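From: Bartosz Głowacki
To: Lordale Printmakers list
Subject: Re: the benefit print - edition size and paper

Hello all,

I've been meaning to answer this for a few days and kept getting called away to other things, so forgive me if some of you have already settled it over coffee. Sandhu wrote:

> Are we really going to pull 235 of these by hand? I love the
> image, the heron especially, but last time we did a benefit print
> we stopped at half that and my shoulder still remembers it. Also,
> has anyone asked Bestico whether they'd hold the paper price until
> November? And who is signing, just the artist, or the whole shop?

Those are all fair questions, and I'll take them in whatever order they come to me.

On the number, yes, I'd still like to go for 235. The Furport flood fund is what got us started on this, and I would hate to run out in the first hour and send people home with nothing. But I don't want anybody hurting themselves over it either! If we split the pulling over two weekends and have seven of us taking turns at the press, it ought to be a much gentler job than last time, when it was mostly Sandhu and me and a radio that only got one station.

I did call Bestico. They were very kind and will hold the price on the cream stock, though not on the heavier white. I like the cream better for the heron anyway - the gray ink sits softer on it, and the reeds don't look so stiff. The two test sheets are on the drying rack by the window if you want to compare them for yourselves.
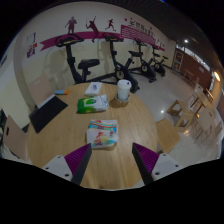 As for signing, my feeling is that the artist should sign in pencil at the lower right, the way we always do, and the shop stamp can go on the back for the rest of us. I know a few of you would like your names on the front, and I understand it, but a row of signatures does crowd a small print. We could tuck a little card in with each one listing everybody who worked on it.

The last benefit brought in $1,338 after the paper and ink were paid for, and I'd be tickled if we beat that. Please write back to the list with which weekend suits you, and tell me if you have a spare apron, as mine has given up.

Warmly,
Bartosz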